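Norivik Log Desk
by Inex

Price: $1,855 per year, one site
Updated 2025-04-09

Hi, I'm Evander Dow, and I look after Norivik at Inex. I also write these pages myself, so if something on here is confusing, that's on me and you should tell me.

Norivik Log Desk is for companies that have piles of machine data and no good way to look at it. You know the kind of thing I mean. One system writes a spreadsheet every night, another one dumps text files into a folder that only two people have the password for, and the old line in the back still prints to paper. Then somebody in a meeting asks why output dropped last month and everyone goes quiet (I've been in that meeting, more than once, before I ever worked in software).

What Norivik does is collect all of it, put the same clock on everything, and let you search it in plain words. Type "stops longer than ten minutes, February" and you get a list. Click a line in the list and you see what every other machine was doing at that moment. I love that part! I still play with it on our own test data when I should be answering email.
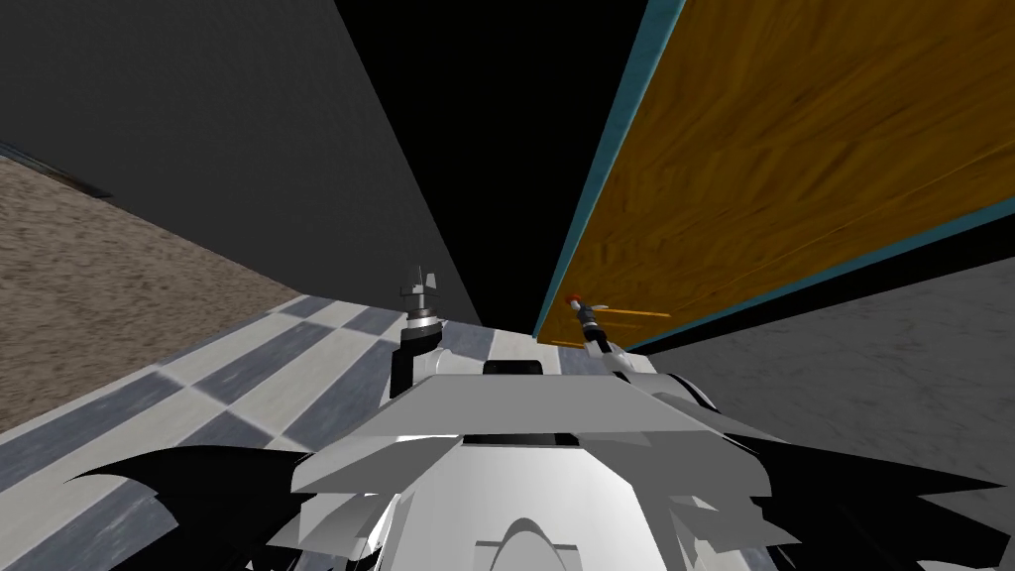
Brudton wrote in after the first month to say the search was great but the setup took longer than the sales call made it sound. "We had the files connected on the first day and then spent most of a week arguing over what to call things. Tell people to sort their names out first."

Fair enough, and I've changed the setup guide because of it. So, please, sort your names out first. If the packing machine is "Packer 2" on the floor and "PK-B" in the spreadsheet, pick one before you start. Norivik can hold both and treat them as the same machine, but somebody has to tell it so, and it's much nicer to do that over coffee with a list than halfway through an import.

What you get

The collector, which is a small program that sits on one of your own computers and picks up new files as they arrive. It reads CSV, plain text, Excel and most database exports. It runs on Windows or Linux. It doesn't need a fancy machine, but it does need one that stays on overnight.

The desk itself, which opens in your browser. Search, charts, saved views, and a daily email if you want one. I turned mine off after a while and just keep a saved view open in a tab.

Seats for 7 people. More can be added any time, and people who only read the daily email don't use up a seat.

Help by email and phone with our own support team, included for as long as you subscribe. You won't get a chat window that sends you in circles.

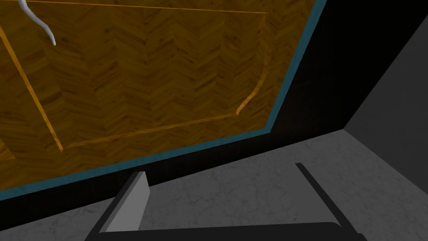 The question I get most on calls is where the data lives. Your raw files stay with you. The collector sends a copy of the values and the times to our servers, and you choose which columns go and which don't. If there's a column with employee names in it, leave it unchecked and it never leaves the building. You can change your mind later in either direction, although dropping a column also drops its history from the charts, so download that first if you might miss it.

Second most common: can it predict when a machine will fail? No. It can show you that a motor has been drawing more current every week since Christmas, and it can email you when that passes a number you've picked. We've tried forecasting in the lab and I wasn't happy enough with the results to put a price on it. Maybe later.

What it won't do

It won't control anything. Norivik only reads. It won't fix bad readings either, though it will flag a sensor that has said exactly the same thing for hours. And it's not built for video or sound files, so if that's what you have, ask us for the name of somebody who does that well.

The Dow add-on

Yes, it's named after me, no, I didn't pick it. Dow is the little report builder that started as my own script for printing charts on one sheet of paper. Enough customers asked for it that we cleaned it up. You drag in the charts you want, set the date range, and it makes a PDF. It's free with any Norivik subscription, you just have to switch it on under Settings, Extras. 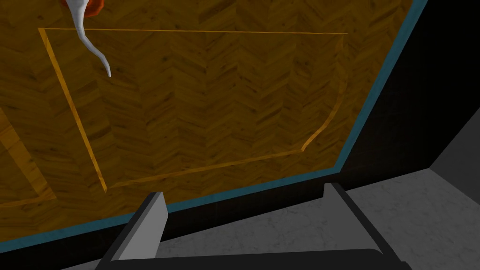

Trying it out

You can have the full version free for 2 months. We don't ask for a card. At the end it stops collecting, your charts stay readable, and you decide. If you'd like me to walk you through it with your own files, send over a small sample and say which question you most want answered. An ugly sample is better than a tidy one, since the tidy ones never show us where the trouble is.

Billing is yearly, by invoice. Cancel whenever, and we refund the full months you haven't used.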